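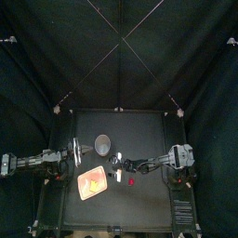 Print | E-mail

Bleddyn Wynne says his new hour sold out the Balaskas in Irilthorpe, all 300 seats. I was there in December and could have lain down across my row.

"Sold isn't the same as sat in," he says, when I bring it up. He puts the running time at 59 minutes. "An hour is bragging."

The show, Zarkel, is billed as his most personal yet, a claim he also made for the last 3. Is any of it true? "The divorce is true. The goat is mostly true."

He credits Margus Lapiņa, who directed, with cutting the songs. One survives, and it's the weakest thing in the set. "People love that song," Wynne says. Which people? "Margus."

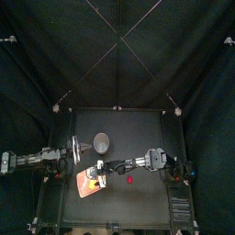

Tour dates

Wynne plays the Lusik in spring.

Print | E-mail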